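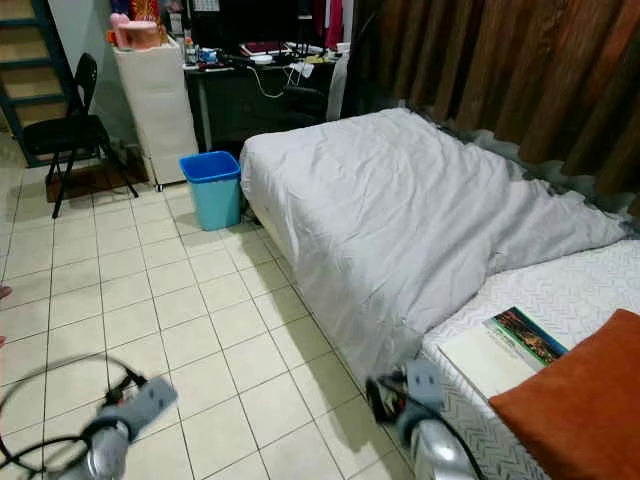
Week 4 — Making a bed that somebody's been living in. Last week we did hospital corners on a stripped bed, and I got a few emails saying that's all very well, but my bed at home never looks like that when I start. Fair enough! So this week we're starting with the bed as you find it. Take the book lying on the quilted mattress cover: that goes first, before you touch the duvet, and so does the orange cushion that's half on top of it. Put them on a chair (not the floor, you'll only be picking them up again). I lost a library book inside a duvet cover once and paid 18 dollars for the privilege.

Next, fold the duvet right back over the foot. Smooth the mattress cover from the centre out with your forearm — flat hands just push the wrinkles along. Guido Morelli asked whether the direction of the quilting matters and no, it doesn't, whatever colour or pattern you've got.

Then bring the duvet up by its top corners, shake it twice, and let it fall. Check the overhang from the foot end. A low bed is kinder to your back if you kneel, by the way.

Leave the desk alone!! I mean it. Cables and clothes are Week 6, and if you start on them now you'll have 30 minutes of desk and no bed.

For March: bring one pillowcase you don't mind practising on. Morena Costa has the spare key to the linen cupboard if I'm running behind.

3 comments
Share this page
This site uses cookies. Accept | Manage settings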